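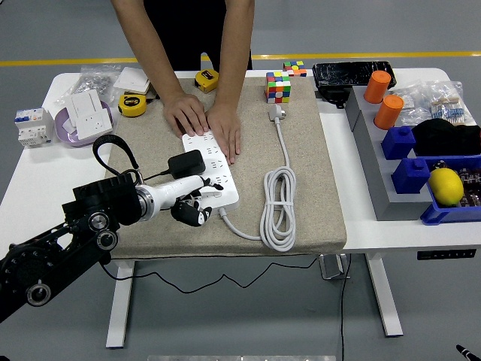
白い電源タップと黒いアダプター

メール配信リストの整理について(2026年4月6日)

Dollumで運用しているニュースレターの配信リストを整理したので、手順と結果を残しておく。対象は1089件。登録フォームを設置してから一度も棚卸しをしていなかった。

きっかけは12月の配信で、ハードバウンスが目に見えて増えたことだった。配信ツールはClumumを使っている。管理画面ではバウンスの内訳がハードとソフトにしか分かれないため、CSVで書き出してSMTPの応答コード別に集計し直した。大半は550 5.1.1、つまり宛先不明である。残りは552の容量超過と、421の一時的な受信拒否だった。

作業は次の順で行った。

まず550 5.1.1を返したアドレスを配信停止に移す。削除してしまうと再インポート時に復活するので、抑止リストに入れておくほうが安全だと思う。次にドメイン部の誤記を確認した。末尾の「.com」が「.con」になっているものなどがあったが、推測で修正はせず、これも停止扱いとした。本人の同意を得たアドレスではなくなるためである。

続いて、長期間クリックのない購読者に継続確認のメールを送った。開封率は判定に使っていない。画像を先読みするメールクライアントがあり、開封の記録が実際の閲覧を意味しないからだ。確認メールは2回送り、どちらにも反応がなければ停止とした。本文はテキスト形式のみで、リンクは継続用と解除用の2本だけにした。

認証まわりも同時に見直した。SPFには、以前使っていたMendemsideのincludeが残っていたので外した。DKIMは鍵を更新し、旧セレクタのレコードは配信キューが空になるまで残した。DMARCはp=noneのままで、集計レポートをしばらく読んでからquarantineに上げる予定。List-Unsubscribeヘッダーはワンクリック形式に対応済みである。

整理後のリストは800件超になった。直近の配信ではハードバウンスは出ていない。クリック率は上がったが、分母が減った影響が大きいので、改善とは見なしていない。クリックの実数はほぼ横ばいだった。

未対応なのは、Baranauskienėのように非ASCII文字を含む氏名の差し込みである。件名に入れるとエンコードが途中で切れ、一部の環境で文字化けする。当面は件名への差し込みをやめ、本文だけに限定しておく。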